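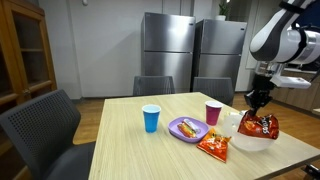
메리엠 카멜은 그리퍼가 물건을 놓치는 것보다 놓으라고 했는데 안 놓는 쪽이 훨씬 무섭다고 썼다. 떨어진 과자 봉지는 주우면 되지만 닫힌 손가락은 사람이 가서 열어야 하고, 그때 팔이 멈춰 있다는 보장을 어디서 받느냐는 질문도 붙어 있었다. 지난번에 올린 짧은 사용기에 달린 댓글인데, 그 글을 쓸 때는 나도 문제를 제대로 파악하지 못하고 있었다. 그 뒤로 같은 증상을 여러 번 다시 봤고 제조사 답변도 받았으니 처음부터 새로 쓴다.

제품은 단니츠(Danitz)의 테토라크(Tetorach) 2지 전동 그리퍼, 소프트웨어는 같은 회사에서 묶어 파는 브리스티아(Bristia)다. 구입은 12월, 판매처는 Xue. 대여품이나 협찬품은 아니고 정가로 샀다. 이 글은 2026년 2월 5일 기준이며 펌웨어는 그날 받을 수 있는 최신판을 올린 상태다.

용도는 식탁 정리다. 식탁 위에 컵, 접시, 그릇을 두고 포장 과자를 집어 그릇이나 접시로 옮기는 동작을 반복시킨다. 컵은 쉽다. 위로 벌어진 컵 모양은 어느 그리퍼로 잡아도 대체로 잡힌다. 어려운 건 봉지다. 필름이 얇고 번들거리고, 안에 든 공기 때문에 누르면 모양이 바뀌고, 그릇 위에 걸쳐 놓으면 손가락이 봉지를 잡는지 그릇 테두리를 잡는지 힘 값만으로는 구분이 안 된다. 이번에 문제가 난 것도 그릇에 걸쳐진 봉지에서였다.

설치부터 적는다.

상자에는 본체, 플랜지 어댑터, 손가락 두 벌(좁은 것과 넓은 것), 케이블, 육각렌치 하나가 들어 있다. 어댑터 구멍은 잘 맞았고 볼트 길이도 적당했다. 케이블은 조금 짧다. 팔 바깥쪽으로 돌려서 묶으면 손목을 끝까지 돌렸을 때 커넥터가 당겨진다. 나는 연장선을 따로 샀다. 연장선은 단니츠 정품이 아니어서 고장이 났을 때 이것부터 의심을 받았는데, 뒤에 적겠지만 원인과는 관계가 없었다.

브리스티아 설치는 무난하다. 그리퍼 인식이 빠르고, 여닫는 속도와 힘을 미끄럼 막대로 바꿀 수 있고, 실시간 그래프도 깔끔하다. 한국어 화면은 번역이 덜 되어 있다. 경고 창 제목은 한국어인데 본문은 영어이고, ‘해제’라는 단어가 알람 해제와 파지 해제 두 곳에 똑같이 쓰인다. 이게 나중에 실제로 문제를 키웠다.

처음 며칠은 만족했다. 좁은 손가락은 봉지 모서리를 집기에 좋다. 끝이 얇아서 봉지와 그릇 사이로 잘 들어가고, 접시에 올려놓은 작은 포장 과자도 접시를 밀지 않고 집는다. 소음도 작은 편이다. 닫힐 때 짧게 윙 하는 소리가 나고 끝이다. 이전에 쓰던 공압식은 컴프레서 때문에 통화를 할 수 없었다.

내구 시험은 설명서에 나온 권장 조건 그대로 걸었다. 힘은 필름 포장용 기본값, 속도는 중간, 파지 횟수 목표는 2000회. 한 번에 다 돌리지는 않고 사람이 옆에 있을 때만 돌렸다.

첫 이상은 351회째에 나왔다. 팔이 내려가 봉지를 잡고, 들어 올리고, 옮긴 다음 놓기 명령을 보냈는데 손가락이 열리지 않았다. 브리스티아 화면에는 ‘열림’이라고 표시됐다. 팔은 그 표시를 믿고 다음 동작으로 넘어갔고, 봉지를 문 채로 그릇 위치에 다시 내려가서 봉지로 그릇을 눌렀다. 그릇이 식탁 위에서 밀렸다. 나는 팔 쪽 정지 버튼을 눌렀다. 팔은 바로 섰다.

여기까지는 그리퍼 하나가 명령을 놓친 일이고, 흔하지는 않아도 있을 수 있는 일이라고 생각했다. 문제는 그다음이다. 팔이 멈춘 상태에서 그리퍼의 전류 그래프가 내려가지 않고 올라가고 있었다. 설정한 힘보다 세게 계속 조이고 있었다는 뜻이다. 봉지 필름이 손가락 사이에서 찢어졌고 과자 부스러기가 식탁에 떨어졌다. 찢어져서 두께가 줄자 손가락이 그만큼 더 닫혔다.

브리스티아에서 ‘해제’를 눌렀다. 위에서 말한 대로 해제가 두 가지인데, 내가 누른 것은 알람 해제였다. 알람이 지워지면서 그리퍼가 직전 명령을 다시 실행했고, 직전 명령은 놓기였어야 하지만 내부에는 잡기로 남아 있었던 모양이다. 손가락이 한 번 더 힘을 줬다. 이때 내 손은 식탁 밖에 있었다. 봉지를 빼려고 손을 넣었다면 어땠을지는 적지 않아도 알 것이다.

결국 그리퍼 전원을 껐다. 전원을 꺼도 손가락은 닫혀 있다. 내부 기어가 자체 잠금 방식이어서 전기가 끊기면 그 위치에 그대로 남는다. 이 점은 설명서에 나와 있고 결함으로 보지는 않는다. 무거운 물건을 들고 있다가 정전이 됐을 때 떨어뜨리지 않는 것도 안전의 하나다. 다만 손이나 손가락이 끼었을 때 여는 방법이 따로 있어야 하는데, 테토라크의 수동 해제 나사는 본체 뒷면, 플랜지 바로 아래에 있다. 우리처럼 손목에 부착물이 달려 있으면 렌치가 들어갈 각도가 거의 나오지 않는다. 동봉된 육각렌치는 긴 쪽을 넣으면 부착물에 걸리고 짧은 쪽을 넣으면 돌릴 여유가 없다. 나는 끝이 둥근 볼 렌치를 가져와서 조금씩 돌렸다. 손가락이 벌어질 때까지 12분 걸렸다.

12분은 길다. 낀 것이 과자 봉지였으니 길다고만 쓰고 넘어갈 수 있다.

같은 증상을 다시 내 보려고 조건을 바꿔 가며 돌렸다. 사람은 모두 팔이 닿지 않는 곳에 서고, 봉지를 다시 놓을 때는 팔 전원을 내린 뒤에만 접근했다. 넓은 손가락으로는 재현되지 않았다. 컵으로도 재현되지 않았다. 그릇에 걸친 번들거리는 봉지를 좁은 손가락으로 잡을 때만 나왔고, 그것도 봉지가 잡힌 뒤에 조금 미끄러진 경우에 몰려 있었다.

Zeyu Jiang이 로그를 같이 봐 주었다. 로그에서 읽히는 순서는 이렇다. 봉지가 미끄러지면 그리퍼가 손가락 간격 변화를 감지하고 다시 잡기를 스스로 시작한다. 제조사가 ‘적응 파지’라고 부르는 기능이고 기본으로 켜져 있다. 다시 잡기가 진행되는 짧은 시간 동안 놓기 명령이 들어오면, 그리퍼는 명령을 받았다는 응답은 보내지만 실행은 하지 않는다. 브리스티아는 응답을 받은 시점에 상태를 ‘열림’으로 바꾼다. 실제 손가락 위치는 보지 않는다. 그리고 다시 잡기에는 힘 상한이 따로 있고, 이 상한은 사용자가 설정한 힘이 아니고 본체 최대 힘으로 잡혀 있다.

세 번째 것이 제일 납득이 안 된다. 사용자가 미끄럼 막대로 힘을 낮춰 두면 그 이상으로는 조이지 않을 거라고 믿게 된다. 설명서 어디에도 예외가 있다는 말이 없다.

단니츠에 보낸 문의와 답변을 요약한다.

첫 답변은 케이블을 정품으로 바꾸라는 것이었다. 연장선을 빼고 팔 자세를 바꿔서 원래 케이블만으로 다시 돌렸고 증상은 같았다. 로그와 영상을 보냈다. 두 번째 답변은 판매처를 통해 접수하라는 것이었다. Xue에 접수했더니 담당자 Cuiping Xue가 기술 쪽으로 바로 넘겨 주었고, 여기서부터 말이 통했다. 판매처 응대에는 불만이 없다. 교환품도 빨리 왔다. 교환품에서도 조건을 맞추니 같은 증상이 나왔으므로 내 것만 불량이었다는 설명은 성립하지 않는다.

세 번째 답변에서 단니츠는 적응 파지 중에 명령이 무시될 수 있다는 점을 인정했다. 상태 표시 문제는 다음 브리스티아 판에서 고치겠다고 했다. 힘 상한에 대해서는 ‘의도된 동작’이라는 답이었다. 파지를 유지하려면 필요한 힘을 써야 한다는 논리다. 나는 동의하지 않는다. 의도된 동작이라면 설명서에 적고, 끌 수 있는 항목을 설정 화면 첫 장에 두어야 한다. 지금은 고급 설정의 맨 아래에 있고 이름도 ‘AG 모드’로만 되어 있다.

수동 해제 나사 위치에 대해서는 부착물 없이 쓰는 것을 기준으로 설계했다는 답을 받았다. 그런데 단니츠 홈페이지의 제품 소개에는 손목에 부착물을 단 사용 예가 올라와 있다.

지금은 이렇게 쓰고 있다.

적응 파지를 껐다. 끄면 봉지를 놓치는 횟수가 늘어난다. 떨어뜨린 봉지는 다시 놓으면 되니 감수한다.

놓기 명령 뒤에 손가락 위치를 직접 읽어서, 벌어진 값이 나오기 전에는 팔이 다음 동작으로 넘어가지 않게 했다. 브리스티아의 상태 표시는 보지 않는다. 위치 값 자체는 믿을 만하다. 자로 재서 비교했을 때 차이가 작았다.

전류가 일정 값을 넘으면 그리퍼와 팔을 같이 세우는 감시 루틴을 넣었다. 같이 세우는 순서에 신경을 썼다. 그리퍼만 먼저 끊으면 팔이 움직이는 동안 손가락이 잠긴 상태가 되고, 손가락이 그릇 테두리를 물고 있으면 그릇이 끌려간다.

볼 렌치를 팔 받침대 옆에 끈으로 묶어 두었다. 수동 해제는 팔 전원을 내린 것을 확인한 사람만 한다. 쓰는 사람 모두 한 번씩 부착물이 달린 상태로 연습했다. Imelda Dela Peña가 제일 빨랐는데 그래도 급할 때 믿을 정도의 시간은 아니었다. 더 나은 방법은 부착물 받침을 다시 만들어서 나사 쪽을 틔우는 것이고, 도면은 그려 놓았지만 아직 깎지 않았다.

위 조치를 한 뒤로 1000회를 더 돌렸다. 놓지 않는 증상은 나오지 않았다. 봉지를 떨어뜨린 적은 있고, 감시 루틴이 멀쩡한 동작을 세운 적도 있다. 두꺼운 필름 봉지에서 그런 오작동이 나서 전류 문턱값을 한 번 올렸다. 처음 목표로 했던 2000회는 합산하지 않고 처음부터 다시 채우는 중이다.

고장과 상관없는 부분도 리뷰니까 적는다.

손가락 고무는 생각보다 빨리 닳는다. 좁은 손가락 끝이 먼저 반들반들해지고, 그렇게 되면 미끄러짐이 늘고, 적응 파지를 켜 둔 사람이라면 위의 증상을 볼 확률도 올라갈 것이다. 교체용 고무는 따로 팔지 않고 손가락째 사야 한다. 가격이 싸지 않다.

본체 마감은 좋다. 각진 부분에 부스러기가 끼기는 하는데 솔로 털면 나온다. 과자 기름이 묻은 손가락은 알코올 천으로 닦고 말린 다음 쓴다. 닦지 않고 쓰면 다음 봉지에서 바로 티가 난다. 설명서에는 청소 주기가 없다.

브리스티아 그래프 화면은 끝까지 마음에 들었다. 전류, 위치, 명령 시각이 한 줄에 맞춰져 있어서 원인을 찾는 데 걸린 시간이 많이 줄었다. 로그를 표로 내보내는 기능도 잘 된다. 다만 로그의 ‘열림’ 표시가 실제 위치와 다를 수 있다는 것을 모르고 보면 엉뚱한 결론이 난다. 나도 이틀을 팔 쪽 프로그램만 들여다봤다.

점수를 매기면 파지 성능은 좋음, 설치 편의는 보통, 소프트웨어는 그래프만 좋음, 안전 쪽은 낮음이다. 컵이나 상자처럼 단단한 물건만 다루고 사람이 가까이 가지 않는 자리라면 사도 된다. 포장 식품을 다룰 계획이고 사람이 옆에서 물건을 다시 놓아 주는 식으로 쓸 거라면, 적응 파지를 끄고 위치 확인을 직접 넣을 수 있는 사람만 사는 게 맞다. 교육용으로는 권하지 않는다.

환불은 하지 않았다. 같은 가격대에서 손가락이 이만큼 얇은 제품을 찾지 못했다.

댓글로 받은 질문 몇 개에 답을 붙인다.

Bongani Jacobs가 팔의 비상정지에 그리퍼를 같이 물리면 되지 않느냐고 물었다. 물려 놓았다. 비상정지를 누르면 그리퍼 전원도 끊긴다. 조이는 힘이 더 올라가는 것은 막아 주지만, 이미 닫힌 손가락은 열리지 않는다. 비상정지 때 자동으로 열리게 하는 것도 생각해 봤는데, 컵을 들고 높은 위치에 있을 때 떨어뜨리게 되므로 우리 쪽에서는 쓰지 않기로 했다. 낮은 위치에서만 작업하는 곳이라면 판단이 다를 수 있다.

힘을 가장 낮게 두면 괜찮냐는 질문도 있었다. 적응 파지가 켜져 있으면 소용없다. 힘을 낮출수록 잘 미끄러지고, 미끄러지면 다시 잡기가 시작된다. 내 로그에서는 낮은 힘 설정에서 증상이 더 자주 나왔다.

넓은 손가락으로 바꾸면 해결되느냐는 질문. 재현은 안 됐지만 해결이라고 말할 근거는 없다. 넓은 손가락은 그릇 안쪽으로 기울어진 봉지를 잡을 때 테두리에 먼저 닿아서 우리 작업에는 못 쓴다.

펌웨어를 예전 판으로 내리면 되느냐는 질문에는 답을 못 하겠다. 예전 판 파일을 받지 못했다. 가지고 있는 사람은 판 번호와 적응 파지 기본값을 댓글로 알려 주면 본문에 추가하겠다.

메리엠 카멜의 질문, 그러니까 사람이 손가락을 열러 갈 때 팔이 멈춰 있다는 보장에 대해서는 지금 우리가 하는 방법이 팔 전원을 내리고 스위치에 잠금 고리를 거는 것이다. 브리스티아의 정지 표시는 근거로 삼지 않는다.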